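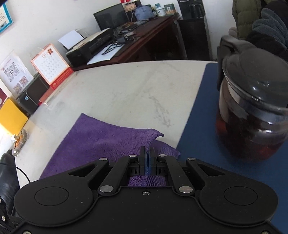 Re: [homekeeping] Marble tops and lemon juice

Emiliano Segura wrote:
> We picked up a secondhand marble cafe table in May and I already have
> a dull ring where somebody set down half a lemon. I scrubbed it with
> dish soap and then with baking soda and the ring is still there. Is it
> a stain? Should I seal the whole thing now or get the ring out first?
> My sister-in-law says vinegar but that sounds wrong to me.

Emiliano, please keep the vinegar far away from that table! You were right to be suspicious. What you have is an etch, so there's nothing in there to scrub out. The acid ate a little of the polish off the surface and left it rough, and rough stone looks dull. More lemon, or vinegar, or most bathroom sprays, will just make the ring bigger.

The good news is that small etches are very fixable at home, and I love doing this. You want a marble polishing powder, the kind with tin oxide in it. I've had the same tub of Savoleo for years and it's still more than half full. Wet the spot, sprinkle on a little powder, and rub in small circles with a damp soft cloth. Keep it wet the whole time. I go for a few minutes, wipe, let it dry, look at it sideways under a lamp, and go again if I need to. My worst one (cranberry juice, left overnight at my own birthday party) took four rounds.

If you can feel the edge of the ring with a fingernail, powder alone probably won't do it. Then you're into diamond pads, and I'd stop at 4000 or so before going back to the powder... well, exactly 4000 in my set, which was the finest one Vatus had in the shop. Try the underside of the table first if it's finished at all.

Polish first, seal after. And do test whether it needs sealing. Put a few drops of water on it and come back in 18 minutes or whenever your coffee is done. If the stone has gone darker under the drops, seal it. One warning though - sealer slows down oil and wine but it does nothing about etching, so you still need a saucer under the lemon.

For every day I use warm water, one drop of dish soap and a microfiber cloth, then a dry one right behind it. Skip the fabric softener when you wash them or they stop picking anything up.

Is yours polished or honed, by the way? If it's honed, hold off on the powder and write back, as you could end up with a shiny spot in place of a dull one.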